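막차

205번 막차. 놓치면 끝이다. 뛰었다. 우산은 카페 플리장스에 두고 왔고, 생각난 건 이미 정류장 앞에서. 돌아갈까. 아니, 못 돌아가.

버스는 아직 안 왔다. 전광판에 14분. 아까도 14분이었는데. 고장인가. 옆에 선 여자가 담배를 꺼냈다가 도로 넣었다. 비가 옆으로 들이친다. 양말까지 다 젖엇다.

엄마 집은 종점이다. 세라노 빵집 2층. 11월에 전화가 한 번 왔었고, 나는 안 받았다. 회의 중이었다고 나중에 말했는데 사실 그냥 소파에 누워 있었다. 천장 보면서. 벨소리가 끊길 때까지.

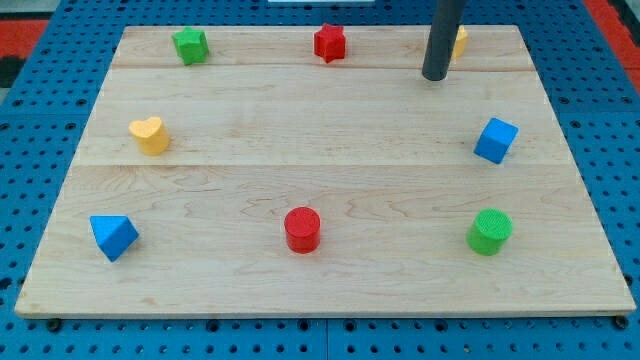 그 뒤로는 문자만. 밥 먹었니. 응. 춥다. 응. 그게 다였는데 오늘 낮에 갑자기 긴 게 왔다. 방을 치우는 중이라고, 네 물건 어떻게 할 거냐고, 대답 없으면 다 버린다고. 버려도 된다고 썼다가 지웠다. 네 번쯤? 몰라. 그러고는 신발을 신었다.

왔다. 불빛 두 개. 손을 들었다. 기사는 나를 쳐다보지도 않고 문을 열었고, 카드는 세 번 만에 찍혔다. 맨 뒷자리. 창문에 김이 서려서 밖이 안보인다. 손바닥으로 문질렀다. 주유소, 셔터 내린 약국, 팬턴 세탁소 간판. 저기서 교복을 줄였었지. 너무 줄여서 엄마가 웃었고.

전화기가 울렸다. 엄마.

이번엔 받았다.

"어디니."

"버스."

한참 말이 없었다. 수화기 너머로 테이프 뜯는 소리.

"빵 남은 거 있다. 데워 놓을까."

응, 이라고 했는데 목소리가 이상하게 나왔다. 종점까지 네 정거장.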